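4.2 Untangling as a household task

Earlier work treats the sorting of cables as a matter of skill: a practised person, it is said, clears a knot faster than a beginner. We are not convinced. Hartley's survey of 114 homes, carried out for the Furnival study, asked people how long they spent on loose leads, and the answers were given from memory, often months later. Almost 70 of the replies gave no time at all. To build a theory of skill on the rest seems hasty.

Our own sessions suggest that much of the effort goes into finding an end and keeping hold of it. Figure 3 shows a small black piece held between thumb and middle finger while the black cables hang and loop about the hand and lie over the sleeve. Several strands branch from one connector block, so a pull on any of them may say little about where the others lead. The table is shared with other things, among them a folded checked cloth – the tidy, bare surface assumed in the Rarell trials is not one we met often.
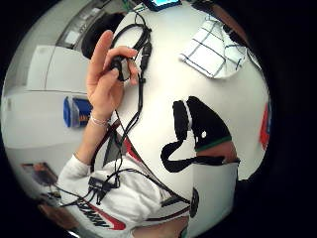

Figure 3. Holding one small piece among tangled black cables at a white table.

4.3 Limits of the timing data

The times in Table 2 should be read with care. Sessions were stopped when the person said the job was done, and people differ widely in what they call done.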